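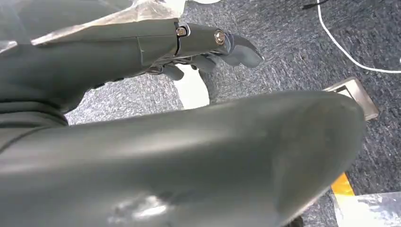

Translucent plastic film.

How to sort the small stuff on a shared work table

Samer Dabbas
Updated Sep 26, 2023

Small flat things build up on any table that more than one person uses. Picture cards, snack packets, cords, sticky notes, receipts from the place in Jernitz where we get lunch. Big things get put away because they are in somebody's way. Small ones get pushed to the back and stay there.

This is the method we use in the Wastham workroom. It takes an hour the first time and a few minutes after that. Rasha Atallah wrote the first version on an index card, and I have added to it since.

What you need

One table you can clear, or two pushed together
Three shallow trays
A roll of plastic film or an old sheet
Clear card sleeves
A soft dry cloth
A pencil and plain labels
A trash bag

Our trays are the low Fandier ones, but baking sheets work as well. Avoid anything deep. Things at the bottom of a deep box don't get looked at.

Step 1. Move the things that are staying

Laptops, eyeglasses, and anything with a cord go to one end of the table. Coil the cords loosely. Don't put glasses inside a tray, even for a minute. Set them on top of something flat, with the lenses off the surface, and leave them there until their owner comes for them.

Step 2. Cover what you can't move

Lay film over whatever has to stay put and shouldn't get dusty. You don't need to tape it. Let it hang a little past the edge and fold the extra under. Keep it away from vents and from anything that gets warm. If it keeps sliding off, use the sheet.

Step 3. Make the first pass

Pick up each item once and put it in one of the trays:

Paper and cards
Packets and anything that can be eaten or spilled
Everything else

Don't read anything yet. This is the part where people slow down. If two people are working, one picks up and hands over, and the other stands by the trays and places. Reach across at the corner of a card so your fingers stay off the print.

Step 4. Sort the cards

Spread them out in one layer, picture side up. Wipe each one with the dry cloth, working from the middle out to the corners. Glossy cards take this well. Matte ones can pick up shine from rubbing, so go lightly or only brush them off.

Now group them. We tried grouping by date and gave up, as most of ours don't have one. Grouping by size is faster and they store better that way. Cards with rounded corners go in their own group – they slip out of photo corners and need a full sleeve.

The last big sort left us with 51 cards worth keeping. Duplicates went in an envelope for anyone who wanted them. 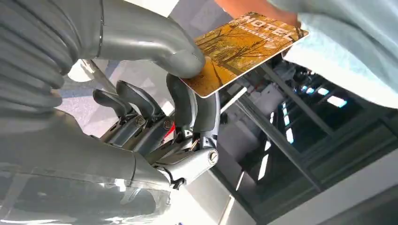 Should cards with printed lettering on the picture side be stored differently from plain ones?

Store them the same way. Sleeve them one to a pocket and keep them out of direct light. If you want to find them by place name later, pencil the name on the sleeve label and file the sleeves in that order.

Step 5. Label the sleeves

Write on the label before you stick it to the sleeve. Pressing a pencil or pen through a sleeve leaves a dent in the card. Two or three words are enough: where it is from, if you know, and who brought it in. A card from the old Jacobs album says "Jacobs, front pages" and that has been enough for us to put it back in order.

A storage box that holds up to 100 sleeves will do for most rooms. Stand them upright and put a folded piece of cardboard behind the last one so they don't lean.

Step 6. Go through the packets

Hold each packet by the top edge and check the seals. Set it down on a clear stretch of table and not on the cards. A packet with a split seam goes straight into the trash bag. Sealed ones with a readable date go in a lidded container, oldest in front.

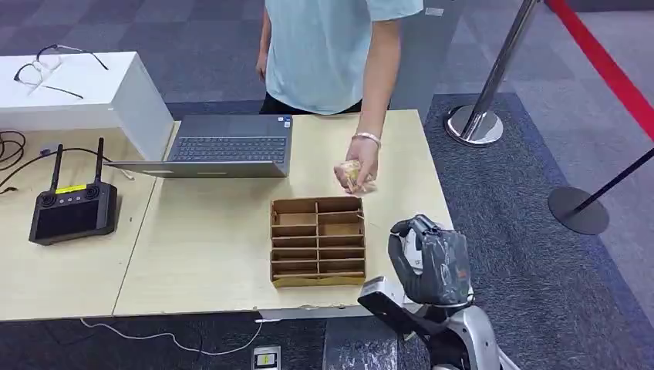
If there's no date and you don't remember buying it, throw it out. The same goes for sauce and sugar, which people will defend keeping and then never use. Wipe the inside of the tray before it goes back into service, particularly the corners.

Step 7. Deal with the third tray

By now it should be mostly clips, coins, loose screws, and spare cords. Screws go in a jar. Cords get a label at the plug end with the name of whatever they belong to. If you can't work that out, put the cord in a bag, write July on it or whichever month it is, and look again in half a year.

Step 8. Put the table back

Fold the film from the ends toward the middle so the dust stays inside, and shake it outdoors. Wipe the tabletop along the grain. Where two tables meet, run the cloth down the join as well. Crumbs collect there.

Leave one empty tray out when you finish. New things go in it during the week, and whoever fills it sorts it.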